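Silo bracket, bench notes
12/09/2021
Entry by Bernice Nyarko. Read and initialed by Dzifa Bawa.

14 shares | 3 comments

Purpose

Continue with the corner bracket on the Silo unit. The Lanen drawing set covers the housing and the dark panel behind the bracket but not the bracket itself, so dimensions, fastener positions and the fit of the cylindrical part in the pocket have to be taken from the unit. The result goes into the spare parts sheet, item 774. At the moment item 774 reads "bracket, metal, w/ pocket" and nothing else.

The bracket stays mounted for this entry. Dzifa wants the panel interface recorded before anything is loosened, as the old marks on the panel will be lost once a bracket has been taken off and put back slightly out of register. We had that problem on the previous unit and spent most of an afternoon on it.

Bench setup

Work surface wiped down, rubber mat under the housing, panel side facing out. Overhead light on, side lamp low and to the left. With the side lamp off, the surface relief on the plate is very hard to read. With it on, the edges come up well but the depth of the pocket is exaggerated. Do not judge pocket depth by eye. Use the depth rod.

Calipers zeroed before and after the session, no drift. The small depth rod had a burr on the tip. Stoned it off on the Gritden block, cleaned it and checked it against the flat before use. Please put the rod back in its sleeve after use and do not leave it loose in the drawer with the drivers.

Tracing and outline

The outline is irregular. It is close to a trapezoid but cannot be drawn as one, because the left edge runs down and slightly in and then steps out again toward the bottom. Anyone redrawing from memory will straighten that edge. The first sketch in the Silo folder has it straight and should be marked superseded.

Traced the outline on film, taped to the panel on the left side only. Low-tack tape. The panel has a textured surface and ordinary tape lifts fibers or residue, depending on what the panel is. I have not settled that question. By look it could be a molded panel or a carpeted one, and the drawing calls it "panel, dark" with no material. Left it alone.

The step on the left edge was traced twice. First pass was poor: the film had bridged over the edge and the pencil wandered. Second pass was done with the film cut back to clear the edge. Second pass is the one to keep. It is in the sleeve with a dot in the corner.

The outer border is rolled. Calipers placed on the border will give the rolled thickness and not the plate thickness. Plate thickness has to wait until the bracket is off, or be taken through one of the screw holes. Do not enter the border reading in the sheet as thickness. I have written it in pencil beside the sketch, labeled "border".

Fasteners

The two upper screws are not the same size. The one at top left is the larger and sits in a bright silver washer ring. The one at top right is smaller, with a thin pale ring around it. Both heads are gold in color. I am writing "gold-colored" and not "brass" in the sheet until one is out and has been checked. Laryea lists plated screws with the same finish, and at normal viewing distance I could not tell one from the other.

Consequences for the spares kit:

- The kit must carry the two sizes separately, bagged and labeled by position. "Top left" and "top right" are to be read with the bracket mounted and the rounded corner at upper left.
- The top left head has a small recessed drive slot. The driver in the Silo roll is slightly wide for it. Use the next size down. The wide one will seat if pushed, and will mark the head.
- Washers are not interchangeable. Pair each washer with its screw in the bag.

The kit as packed now has one screw size only, quantity 500, ordered against the superseded sketch. Do not return them yet. They may suit the larger position. I will try one when the bracket comes off.

Surface marks on the plate

There are small light dots on the flat face. They read as dimples or rivet points. The distinction matters: rivets would mean something is fixed behind the plate, and the plate would then not come straight off when the screws are out. Ran a fingernail over the ones I could reach and learned nothing useful. A plastic feeler went partway behind the upper edge and stopped, but it may have stopped on the panel.

Positions are marked on the tracing film with crosses. Treat them as "dimple or rivet" until the back of the plate has been seen.

Curved ridge

A long curved ridge sweeps across the middle of the plate and down toward the bottom. It could be a pressed feature or a seam, and I would like to know which before the bracket is quoted to an outside shop. If pressed, it needs tooling. If it is the edge of a second layer, the bracket is an assembly and item 774 has to be split into parts.

Took a profile across the ridge with the contour comb in three places. The comb is coarse for this and the result only shows that the level changes across the ridge. To the right of it the metal steps down into the pocket.

Pocket and cylindrical part

The pocket is rectangular with rounded corners, recessed into the plate. The cylindrical part lies horizontally inside it with its ringed silver end toward the left. The housing drawing shows a centerline through this area and no label. Dzifa reads it as a hinge pin. I think a knob is also possible. In this entry it is "the cylinder", and I ask that the sheet use the same word until one of us has evidence.

Checks to be made on the cylinder, in order:

1. Clearance between the ringed end and the left wall of the pocket.

2. Clearance above and below, at the ringed end.

3. Axial play. Light pressure only, toward the left wall and back.

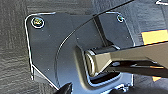

4. Rotation. Mark the ringed end with a wax pencil, not a scribe. Turn by hand if it will turn. If it does not turn with finger force, stop and write that down. No pliers on the cylinder under any circumstances, with or without tape on the jaws.

5. Wipe off the wax mark. Check the rim of the pocket for contact with the gauges.

I will enter readings for these in the table at the back of the book and not here, so that they can be copied straight across. Take each reading, withdraw the gauge completely, and take it again. If the repeat does not agree, enter both readings and circle them. Do not average.

Notes on gauge access

The pocket corners are rounded, and a square-ended feeler will ride up on the radius and read small. Grind the corners off a spare leaf or use the narrow set. Dzifa has the narrow set. It should come back to this bench for the duration of the Silo work.

Cleaning

Plate face: dry cloth only. The finish is matte and any solvent may leave a sheen. I tested our usual cleaner on a scrap with a similar dark finish and it left a visible patch that did not buff out. The scrap is in the tray, labeled.

Pocket: soft brush, strokes outward. No compressed air. Loose debris goes behind the plate and we do not know what is back there.

Panel: leave as found. The surface shows a faint wavy grain running horizontally, and brushing across it may change how it lies. If tape residue turns up after the film is removed, note the position and show it to me before doing anything.

Gritden block is for tools only and does not come near the bracket.

Parts reference

Laryea request 1395 was opened for the bracket last week with the wrong description attached. I have asked for it to be put on hold. The replacement description should include the tracing (second pass), the two screw sizes, a note that the border is rolled, and the cylinder as a separate line with function left blank. Lanen may have the bracket under a different drawing family. Dzifa is writing to them with the centerline question and will ask about the panel material in the same message.

Open items

- Dots: dimple or rivet. Needs sight of the back.
- Ridge: pressed or seam. Same.
- Cylinder: name and function. Lanen to answer.
- Screws: material. Check at removal.
- Stock of 500 screws: hold, try one in the top left position.
- Old sketch: mark superseded. (B.N. to do before the folder is shared again.)
- Lower edge of the bracket: tracing stops short there because the mat was in the way. Needs a second piece of film, with a register mark on the left edge below the step.

Removal of the bracket is not to start until the lower edge has been traced and the table at the back is complete. Dzifa agrees, initialed D.B.

Added later, same page: film sleeve moved to the flat drawer, second from the top. The upright rack was bending it.

3 comments | Share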